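4.2 Floor rules for shared collection rooms

The rules in this section apply to every room in which two or more operators work with hand-held grippers at the same time. They were written in May by Saodah Purba and Ridwan Latuheru, after the first trials at Wevamstead, and they replace the older Pikitz checklist. In the older list, 14 of the 27 points were about the device itself and very few were about the floor. We think this balance was wrong. An operator who handles cloth looks at the cloth - the feet are left to find their own way.

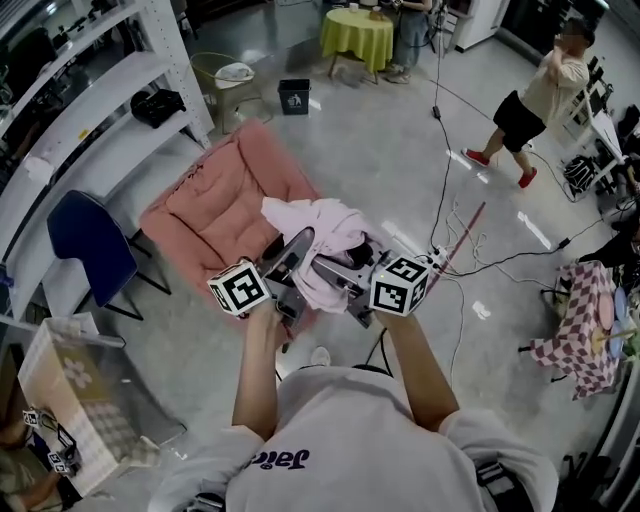

Fulgencio Ledesma and Nabila Hutapea
Guvetier Working Group on Shared Rooms

Figure 3. Cloth handling with two hand-held grippers in a shared room. Black and white cables lie on the floor near a power strip, and another person walks across the room.

The first rule concerns cables. A cable which crosses a walking path must be taped flat or moved to the wall before the session begins. In Figure 3 the cables lie on the open floor, and under our rules such a layout would have to be changed. Poles and other long objects should also be taken off the floor.

The second rule concerns people. Anyone who needs to cross the room must say so aloud and wait for an answer from the operators. We first proposed a fixed distance, but Sutrisno Sitompul noted that it could not be kept in small rooms, and we accepted this.

Thirdly, the marker cubes must stay uncovered. When a large cloth is folded, the operator should check both cubes after each fold. A session may last 30 minutes at most, and the break after it is not optional.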